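Bed Linen Tips: Fitted Sheets, Folding and Getting Things to Stay Put

Posted March 2026 in Laundry & Bedrooms

I have strong feelings about sheets. I change ours on laundry morning, I fight with the corners, I stuff the spare set in the closet and swear I'll fold it properly next time. After years of this I've picked up a pile of little tricks, some from my grandmother, some from the backs of packets, and a few from plain trial and error (heavy on the error). I've been meaning to put them all on one page, so grab a coffee, it's a long one.

Start by clearing the bed completely. Pillows, throws, stray clothes, the lot. I used to make the bed around whatever had landed on it and I always ended up with a sock under the fitted sheet.

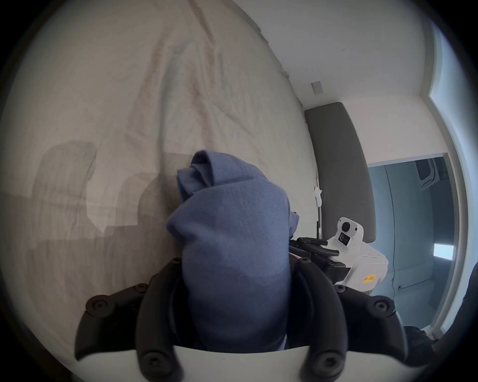
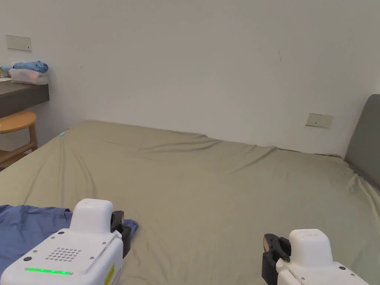
Blue fabric over a rumpled off-white sheet, then an olive-khaki fitted sheet with a few soft wrinkles left in it.

Getting a fitted sheet on without a wrestling match

Find the tag first. On most of the fitted sheets I own, the care tag is sewn into one of the bottom corners, and once you know which one, you never have to do that maddening quarter turn again. Yours may be sewn somewhere else, so check once and remember it. If your sheet has no tag (or you cut it off, like I do when they scratch), put a couple of stitches in a bright thread on the inside of the hem at the bottom right. Takes a minute. I've done all of ours in red.

Do the corner that's hardest to reach first. For us that's the one jammed up against the wall. Then go diagonally across to the opposite corner, not to the next one along. The sheet centers itself and the last two corners go on with far less tugging. If you work around the bed in order, the first corner will ping off just as you're hooking the last. Every time!

Pull the corner well down and under the mattress, a good hand's depth, before you let go. If the elastic is only sitting on the side of the mattress it'll creep up by morning.

For a bed that's pushed against a wall, I kneel in the middle of the mattress to do the far side, then back off it and do the near side standing. It isn't dignified. You can also pull the bed out a little way, but ours has left marks on the floor that I'm still trying to get out, so stick felt pads on the feet before you try it.

When the sheet keeps popping off

Check the depth before you blame the elastic. Measure your mattress from the seam at the top to the seam at the bottom, and add the topper if you have one. I bought a lovely set for the guest bed and forgot all about the topper, and that poor sheet was hanging on by its fingernails for a whole year.

If the depth is right and it still slips, the elastic may have gone. Stretch it a bit and listen. Tired elastic makes a crackly sound and doesn't spring back. You can replace it if you're handy: unpick a small gap in the casing, pin the new elastic to the end of the old one and pull it through. I've done two that way and they're both still going.

Or use sheet straps, the kind with little clips at each end. I got mine from Zomel and they've been fine, although one of the clips chewed a small hole in a thin cotton sheet. Fold a scrap of fabric over the hem before you clip it and you won't have that problem.

Wrinkles, and how much I care about them

Not a lot, to be truthful, but guests make me care more. My lazy method is to put the sheet on the bed while it's still very slightly damp, pull it tight, and leave the covers off until it's completely dry. Most of the creases drop out. Please do make sure it really is dry before you put anything on top, or you'll have a musty mattress, and that's a much bigger job than ironing.

A spray bottle of plain water works too. Mist it lightly, smooth it with the flat of your hand from the middle out to the edges, and open the window for a while.

If you do iron, only iron the part that shows! I do the top third of the flat sheet and the pillowcases and stop there. Life's too short to iron the bit my feet go on.

And take things out of the dryer right away. I know, I know. But a sheet that's been balled up in there overnight sets like concrete. If you miss it, toss in a wet washcloth and run it again for a few minutes.

Washing

Wash sheets on their own, or with other sheets. Fitted sheets love to swallow things. I once found two dish towels and a T-shirt, all still soaking, in the corner of a king-size fitted sheet that was otherwise bone dry. These days I stop the dryer halfway, pull everything out, shake it and put it back in.

Don't overfill. My drum is full when I can still get my hand in on top of the load. With a queen set, that means one set and nothing else.

Go easy on the fabric softener. It builds up on cotton and makes it feel slick, and my towels stopped soaking up anything at all. I quit using it last May and haven't missed it.

New dark sheets get two washes by themselves before they're allowed near anything pale. A navy set from Vemska turned my favorite nightgown a sort of dishwater gray, and no amount of soaking has brought it back. (I still sleep in it.)

For those yellowish marks on pillowcases, I rub in a bit of dish soap, leave it for half an hour and wash as usual. It's face cream, mostly, and dish soap is made for grease. Old marks might need doing more than once.

Folding a fitted sheet, the version I can manage

I've watched all the videos. I've tried the one where you put your hands in the corners and flip everything over, and I finish up wearing it. What works for me is doing it flat, on the bed.

Lay the sheet on the bed with the elastic facing up. Tuck the two bottom corners into the two top corners so they nest, like putting one sock inside another. Straighten the sides so you've got something close to a rectangle. Fold the messy elastic edge in toward the middle so it's hidden. Then fold in thirds the long way, and in thirds again the other way.

Will it look like the ones in the store? No. It'll be a bit fat on one side. Put that side to the back of the shelf.

Storing the sets

Put the flat sheet, the fitted sheet and the spare pillowcase inside the other pillowcase and fold the open end over. You grab one bundle and the whole set is there. I resisted this for ages because I thought it looked messy on the shelf, and I wish I'd caved sooner.

I label the shelf edge with the bed size, because a folded full and a folded queen look exactly alike to me at ten at night. Masking tape and a marker. My sister-in-law has one of those label makers and hers does look nicer.

Keep sheets somewhere with a bit of air. Plastic tubs with tight lids are fine for a move, but for everyday use I like an open shelf. Anything that's been sealed up for months gets a freshen in the dryer before it goes on a bed.

Rotate them. Clean set goes to the bottom of the pile, next set comes off the top. Otherwise you wear out the same two sets and the rest just sit there going yellow along the fold lines. Ask me about my wedding linen.

Thread count and other things on the packet

I used to shop by the number and I don't anymore. The set I paid the most for felt heavy and hot, and pilled within months. Our current favorite is a plain 100 percent cotton percale from Riltard that didn't brag about anything on the packet. It's crisp and cool and it's held its color. If you like a silkier, warmer feel, look for sateen. If you run hot like me, percale or linen.

Feel the fabric if you can. Hold a single layer up to the light, and if you can easily see the shape of your hand through it, leave it on the shelf.

Old sheets

Never throw out a worn flat sheet. Mine become drop cloths, frost covers for the tomato seedlings, and liners for the back of the car when we go to the dump. Fitted ones are great for covering patio furniture, as the elastic's already there. The good bits around the edges (it's always the middle that goes) make decent pillowcases, and a strip torn off the side is the best plant tie I know.

If they're clean but too thin for any of that, ring your local animal shelter and ask. Ours takes flat ones but not fitted.

One more I nearly forgot: duvet covers. Turn the cover inside out, put your hands in and grab the two far corners, then grab the corners of the duvet through the fabric and shake the cover down over it. Button up the bottom straight away, even before you do the pillows, or it will all slide down to one end while you're hunting for the pillowcases.

Next up I'm tackling pillows, including which of mine survived the washing machine and the one that really, really didn't.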